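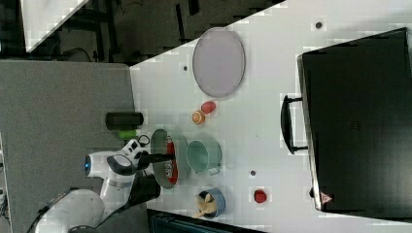
Page last changed: April 13, 2026

Section 3: Getting your urine samples ready for the Warnton column

Right, you've unpacked the kit and the pump is holding pressure (if it isn't, go back to Section 2 and don't skip the priming bit like I did the first time). Now for the samples. I've written this the way I do it at my own bench, so your lab's rules come first wherever they differ.

Before you start

Take the frozen tubes out the night before and leave them in the fridge. You'll want the Darnton buffer, methanol, clean vials, and gloves that fit you. I keep a spare rack labelled with the tube numbers, and I fill in the run sheet before I open a single lid.

Steps

1. Turn each tube over gently until any sediment has lifted off the bottom. Don't shake it hard, you'll only get froth!

2. Pipette 2 ml of urine into a fresh tube and add the same volume of buffer. Cap it and mix.

3. Add the enzyme and put the tubes in the water bath at 37 degrees overnight. I start mine late in the afternoon so they're ready when I get in.

4. Spin the tubes for 3 minutes. If the liquid on top is still cloudy, spin them again.

5. Wet the cartridge with methanol, then water. Let each one drip through under its own weight.

6. Load the sample slowly, one drop at a time. I used to pull the vacuum right up to save a few minutes and my recoveries were all over the place.

7. Wash with water, dry the cartridge under vacuum for a minute, then collect your sample with methanol into an amber vial.

8. Put the vials in the Sugawara tray with position 1 at the back left (yes, the back, the numbers on the tray are easy to misread).

Note: Run a blank and a spiked sample with every batch. I aim for a recovery of 90 per cent or better on the spike, and if it falls short I look at step 6 before I blame the detector.

Caution: Methanol is toxic and catches fire easily. Work in the fume cupboard, keep the lid on the waste bottle between pours, and never tip leftovers down the sink.

Caution: Treat every urine sample as if it could be infectious, even the pooled ones you buy in.

Storing the extracts

Finished vials keep in the freezer, upright and away from light. Write the batch number on the vial itself as well as on the box lid, as lids do get swapped. My last batch in March was number 329, and I still had to check the run sheet to find out which box it lived in.

If the software asks for a method file, pick Prornton 965 from the list and leave the default injection volume alone for now. Section 4 covers changing it, along with setting up the calibration points.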